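I walked the Ernura loop again in June, 11 miles this time, mostly to break in new boots before the longer trip.

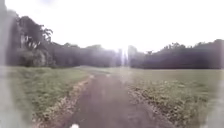
The left heel still rubs. I switched to thinner socks at the halfway bench and that helped.

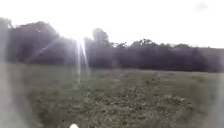
Trees across the far side of the field.

Lunch was cheese rolls and 20 minutes off my feet.
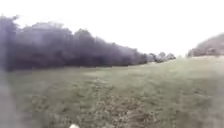
Marnix wrote: Try lacing them looser at the ankle, mine took 300 miles to soften.

I may do that – or send them back to Skaneo.

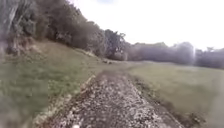
Gravel stretch, grass ahead.

Next walk is Utotico.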